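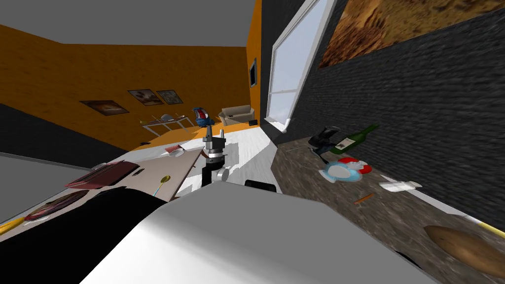 Ustine Two-Finger Gripper and Simulation Model

Manufacturer: Vokeck
Supplied and supported by: Sornstead
Product status: on sale, with a safety notice in force (see below)
Page last revised: 27/02/2023

Overview

The Ustine is an electric two-finger gripper for use on light robot arms. It is supplied with a matching simulation model, so that customers may plan and test their work on screen before any movement is made on a real arm. The model is provided with the Lu control software and includes a furnished room, with a table and a worktop, in which everyday handling tasks can be tried.

The gripper and the model take the same commands and return the same status messages. A program prepared in simulation can therefore be sent to the arm without being rewritten. Customers who work in this way should read the safety notice in full, as the fault it describes affects both.

What is supplied

Ustine gripper with two fingers fitted
Wrist ring and fixing screws
Power and signal cable
Lu control software, release 29
Ustine simulation model with furnished room
Printed handbook

Main details

Number of fingers: two
Drive: electric
Largest load in a level grip: 600 g
Time between status messages: 200 ms
Supply: 24 V DC
Mounting: any angle, subject to the handbook
Use: indoors, in dry conditions

Safety notice: false "Held" message

Vokeck has confirmed a fault in the Lu control software which may cause the gripper to report that an object is held when the fingers are open. The fault was first reported to Sornstead in November by a customer running a long series of simulated tasks. It has been repeated in our own workshop, both in simulation and on a gripper mounted to an arm.

Three status messages are used in normal operation. "Held" means that both fingers have met an object and that the set force has been reached. "Open" means that the fingers are apart and that no force is measured. "Moving" is shown at all other times while the fingers are being driven.

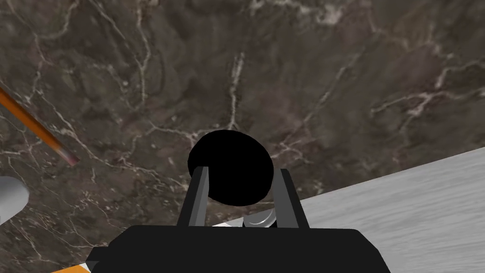
Ustine simulation model with a black sphere between the fingers.

The fault arises when the grip is opened while the wrist is turning. If the opening command reaches the software between two status messages, the earlier "Held" message may be kept and sent again until the next grip command is given. The fingers open as instructed. Only the message is wrong.

A program that relies on this message may then carry on as though the object were still in place. In simulation this leads to failed tasks and misleading results. On a real arm the matter is more serious. The arm may travel at loaded speed with nothing in the grip, and an object released early may fall within reach of a person. A program may also decline to open its fingers a second time, having been told that a load would be dropped.

No injury has been reported to Sornstead. One customer has reported damage to a finger, which struck a worktop after the arm had moved on to its placing step. The finger has been replaced under warranty.

Products affected

All Ustine grippers used with Lu release 29 are affected, whatever their date of purchase. The mechanical parts are sound and do not need to be returned. Earlier releases of Lu do not contain the fault, but they do not support the current simulation model, and customers should not go back to them without first speaking to the support desk.

Grippers driven by a customer's own software through the signal cable are not affected, provided that the finger position is read directly.

Action required of customers

The following steps apply until a corrected release has been installed. They should be carried out by a person who has been trained in the use of the arm.

1. Stop any unattended work in which the Ustine is mounted to a real arm. Simulated work may continue, but the results should be treated with care.

2. Open the Lu settings and turn off "Release during wrist movement". The wrist will then come to rest before the fingers are allowed to open. Tasks will take a little longer.

3. Add a check of the finger position to every program that uses the "Held" message. The handbook gives the command in the section on status. Where the message and the position do not agree, the program must stop the arm and wait for an operator.

4. Run the check in simulation. Turn the wrist well away from level, open the fingers with no object between them, and read the status. It should be "Open". Repeat the check with the wrist at several other angles, including at least one in which the fingers point upwards. 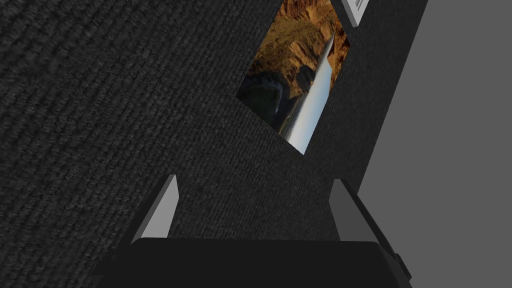

5. Save the status record from each check. If "Held" is returned with the fingers open, send the record to the Sornstead support desk together with the serial number of the gripper.

6. Repeat the check on the real arm at reduced speed, with all persons outside the working area and the stop button within reach of the operator.

7. Enter the date and result in the machine log. Return the arm to service only when every check has given the correct status.

Corrected release

Vokeck is preparing a corrected release of Lu. It will be sent without charge to all registered owners and will also be placed on the Sornstead download page. The corrected software will discard any status message issued before an opening command, and will compare the message with the finger position before it is passed to the customer's program. A new version of the simulation model will be issued at the same time. Both should be installed together.

Customers who have not registered their gripper are asked to do so now. The serial number is printed on the label beside the cable socket.

Spare parts and warranty

Replacement fingers are held in stock and are sold in pairs. Fingers damaged as a result of the fault will be replaced under warranty, whether or not the normal warranty period has ended. A short written account of the event should be sent with the claim, and the damaged finger should be kept until the claim has been settled.

The warranty does not cover damage caused by loads above the stated limit, or by use of the gripper after the customer has received this notice and has not followed the steps set out in it.

Ordering

New orders are being accepted. Grippers sent out before the corrected release is ready will have "Release during wrist movement" turned off in the supplied settings file, and a printed copy of this notice will be placed in the box. The setting should not be changed until the corrected release has been installed.

Related items

Ustine replacement fingers (pair)
Ustine extension cable
Lu control software handbook
Wrist ring adaptor for other arms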